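第三部分 比赛日录入台设置（Unlow 联赛数据端）

适用：主场录入员、替补录入员、联赛办公室值班的人。裁判组不用看这部分，看第五部分。
装软件、注册账号在第二部分讲过，这里不重复。没装的先回去装，别到了球场再装，Davmont 球场的网下载安装包很慢。

3.1 开赛前

最晚开球前一小时到位。赶不上的，先打电话给替补录入员，别只在群里发一句。

1. 开机，登录。用球队账号，不要用个人账号。个人账号录的比赛办公室看不到，赛后还得手工转，很麻烦。

2. 右上角看赛季。必须是当前赛季。默认有时停在上赛季，原因还在查，先手动切。

3. 左侧“赛程” → “今日” → 找到自己的场次。找不到就搜主队名，搜全称，简称搜不出来。
注意：同一天有一线队和预备队的，两场名字几乎一样，看后面的组别标签。上个月录错过一场，整场进球算到预备队头上，改了一晚上。

4. 点“领取场次”。领取之后别人只能看不能改。如果显示“已被领取”，先问是谁，不要直接点“强制接管”。

5. 核对基本信息：
主客队有没有反
球衣颜色（门将单独一栏，常忘）
场地
计划开球时间
裁判姓名，裁判没公布就空着，别写“待定”，系统会把“待定”当成一个人名

6. 导入首发名单。名单一般由领队在开球前上传。点“拉取名单”，出来之后逐个对号码。以纸质名单上的签字版为准，不以系统里的为准。

小心：号码重复时系统不报错，只是后一个把前一个盖掉。人数对不上，十有八九是这个原因。

7. 队长打勾。门将打勾。两个都要打，不打没法点开球。

8. 观众席数据。Davmont 主看台 1,704 座，全场 3,460 座，这两个数已经写进场地模板，别改。客队看台默认 200，有杯赛另行通知的按通知。要改只能办公室改。

9. 比赛类型。联赛选“联赛”，Fawzy 杯选“淘汰赛”。选错的后果：90 分钟打平以后没有加时按钮，点球也录不了。选错了开球前能改，开球后改不了，只能找办公室。

3.2 计时

系统钟和现场钟是两回事。现场大屏是 Cimano 记分牌，自己走自己的。Unlow 的钟由录入员点。

1. 裁判哨响，点“上半场开始”。不是球员站好就点，也不是广播说开始就点。听哨。

2. 点晚了几秒没关系，录完第一个事件之后再点“校时”，输入裁判表的时间。校时最多用 4 次，超了要办公室解锁。别拿校时当玩具。

3. 补时。第四官员举牌以后，在“补时”里填牌上的数字。补时期间的事件会自动写成 45+ 或 90+ 的形式，不用自己敲加号。

4. 半场哨响点“上半场结束”。忘了点的话钟会一直走，中场休息时录的换人会变成第 50 多分钟，很难看。出现这种情况：打开事件 → 改时间 → 选“中场”。

5. 比赛中断（伤停、灯灭、暴雨）。点“暂停”，钟不停，只是打个标记。足球钟不停，跟篮球不一样，每年都有人来问一遍。
真的中断很久、裁判把人带回更衣室，才点“中断比赛”。这个点完要写原因，至少写几个字。

6. 加时赛：常规时间结束以后出现“进入加时”。联赛没有这个按钮，正常。

3.3 录事件

基本动作：选队 → 选人 → 选事件 → 确认。快捷键见本节最后。

进球
先点进球，再补助攻。别等助攻想清楚了再点，比分要先出去，Cimano 那边等着呢。
助攻没看清就选“未定”，赛后看录像补。
乌龙球：在“进球”里选“乌龙”，选踢进自家门的那个球员，比分自动记到对方。不要自己把球员选成对方的人。
点球进球单独有选项，别录成普通进球。罚丢的也要录，选“点球未进”，再选是扑出、偏出还是中柱。

红黄牌
黄牌：选人，选原因。原因不知道选“其他”，赛后按裁判报告改。
两黄变一红：录第二张黄牌，系统自己出红牌。再手动加一张红牌就成了两张红牌，停赛场次会算错，这个错最常见。
教练组的牌：在“替补席”页签里，不在球员列表里。

换人
先选下场的，再选上场的。反了系统会拦，提示“该球员不在场上”。
同一次死球换多人的，用“批量换人”，算一个换人窗口。一个一个录会占掉多个窗口，后面真要换的时候系统不让录。
脑震荡换人单独勾选，不占名额（以当季规程为准，规程变了按规程）。

射门、角球、越位
这几项是选录。一个人录不过来就别录，先保进球、牌、换人。
两个人录的时候分工：一个人管比分类，另一个管统计类。不要两个人都点进球，真的会变成两个。

VAR
本联赛没有。菜单里有这一项，是灰的，不用管。

改事件
双击事件打开，改完保存。删除要填理由。比赛中删除会在办公室那边弹窗，不用紧张，他们就是看一眼。

快捷键
G 进球
Y 黄牌
R 红牌
S 换人
C 角球
Z 撤销上一步（只能撤一步）
空格 打标记，赛后再补内容
中文输入法开着的时候快捷键全部失灵。先切英文。录入时说“按键坏了”的，基本都是这个。

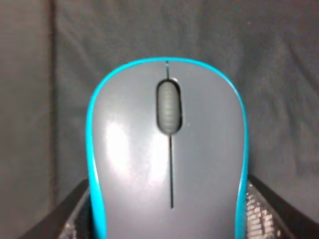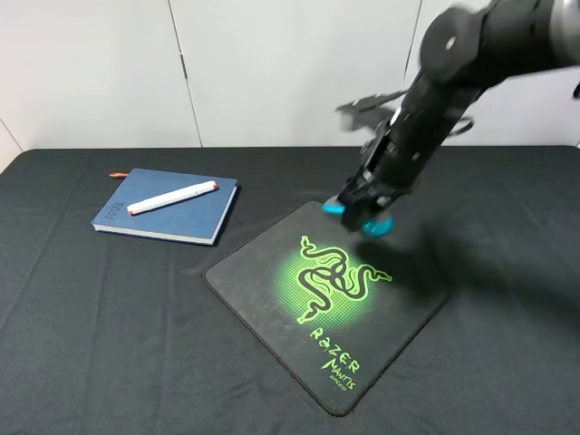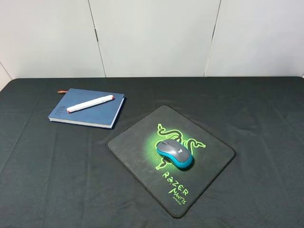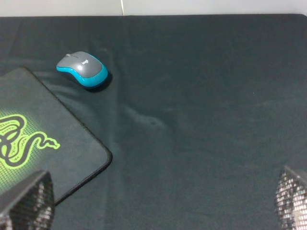 3.4 连记分牌

只在 Davmont 用。别的球场没有 Cimano，跳过，去看 3.5。

1. 记分牌控制箱先通电，等绿灯。绿灯闪是在启动，常亮才行。

2. 电脑连球场的记录专用无线网，不是观众网。观众网连得上但看不到记分牌。密码找 Ayman Sqalli，赛季中会换。

3. Unlow 里：设置 → 外接显示 → 搜索。出来 Cimano 点“配对”。

4. 发测试比分。会显示 8:8，两边都要亮。少亮一边，检查控制箱到大屏那根线。
重要：测试完点“清零”。有一次忘了清，球迷进场看到 8:8，照片传得到处都是。

5. 选推送内容。建议只勾比分和红牌，球员名字不要勾。名字太长大屏会截断，截出来的东西有时候不大好听。

6. 点“随比赛推送”。从这一步起，录入端一确认进球大屏就变。所以手别快过裁判，边裁举旗的时候等一下再确认。

进球被吹掉怎么办：撤销（Z），大屏会在几秒内变回去。已经录了别的事件撤不了的，打开那个进球，选“进球无效”，别删除。

连不上的时候
重新搜索一次。
不行，关掉 Unlow 重开，比赛数据在，不会丢。
还不行，就用控制箱上的手动按钮打比分，录入照常进行。比赛数据比大屏要紧。
不要在比赛中重启控制箱。会黑屏，黑完要重新走一遍第 1 到第 4 步，看台上会起哄。

3.5 断网

断网可以继续录。右下角变成黄色“离线”，事件存在本机。

1. 继续录，不要退出登录。退出登录本机缓存会清，这一条请看两遍。

2. 不要换电脑。换了电脑等于从零开始。

3. 网恢复后自动上传，黄色变绿色。超过五分钟没变，手动点“同步”。

4. 同步时弹“版本冲突”：说明有另一个人也在改。选“保留本机”之前先打电话确认对方录了什么。选错了找办公室恢复，能恢复，就是慢。

5. 中场还没网，用手机把半场比分发到办公室的值班号码。格式：主队 比分 客队 “半场”。不要发语音，场边太吵听不清。

没电比没网常见。电源线一定带，插座在录入席桌子底下，左侧那个是坏得，用右侧的。

3.6 终场以后

1. 终场哨响，点“比赛结束”。此时还没提交，可以改。

2. 对裁判报告。逐项对：比分、进球人、牌、换人时间。以裁判报告为准，哪怕你觉得他写错了。有异议写在备注里，办公室去问。

3. 补助攻，补空格打的那些标记。标记没处理完，“提交”按钮是灰的。

4. 上座人数。找检票口要数，填实际入场，不是售票数。填得比全场座位数还大，系统会拦下来。

5. 天气、场地状况选一下。不选也能提交，但冬天推迟比赛的时候办公室会翻这些记录，尽量选。

6. 点“提交”。主队领队收到确认请求，客队领队也收到。双方都确认，比赛锁定，积分榜更新。

7. 有一方不确认：等到周一中午，办公室自动锁定。周一中午以后的申诉走纪律流程，跟录入台没关系，别答应人家帮忙改。

提交后发现错误
还没锁定：点“撤回”，改完再提交，双方要重新确认。
已锁定：写修改申请，附裁判报告照片。进球归属可以改，比分一般不改，除非裁判书面更正。

12 月开始有补赛密集期，一天可能连着两场。第一场没提交之前不能领第二场，所以第一场完了先提交再去喝水。

3.7 常见问题

比分没上网站
先看是不是绿色。绿的，那就是网站缓存，等两分钟刷新。

球员名单里没有这个人
新注册的，要办公室批了才出现。当天没批就不能上场，这不是录入问题，让领队去找办公室。不要用别人的名字顶替录。真有人这么干过。

积分榜名次不对
同分看相互战绩还是净胜球，按当季规程，系统里已经设好。觉得不对先自己算一遍，算完还是不对再报。

点球大战怎么录
进入点球后界面会变，左右两列，先选哪队先罚。一轮一轮点，进或不进。分出胜负系统自动停，不用补完剩下的。点球大战的进球不计入球员进球数。罚球顺序录错了可以拖动。

客队要看录入界面
可以看，不可以碰。给他们只读链接：场次 → 分享 → 只读。

界面突然变成英文
按到了语言切换。左下角地球图标，改回来。

门将受伤，换人名额用完，场上球员去守门
录“角色变更”，不是换人。在球员卡片里把门将的勾转过去就行。

解决不了的：比赛进行中打值班电话，找 Ayman Sqalli，接不通就连打。赛后的问题走工单，工单标题写清楚日期、主客队、第几分钟，只写“有问题”的会排在最后面。

下一部分：第四部分，领队端名单上传。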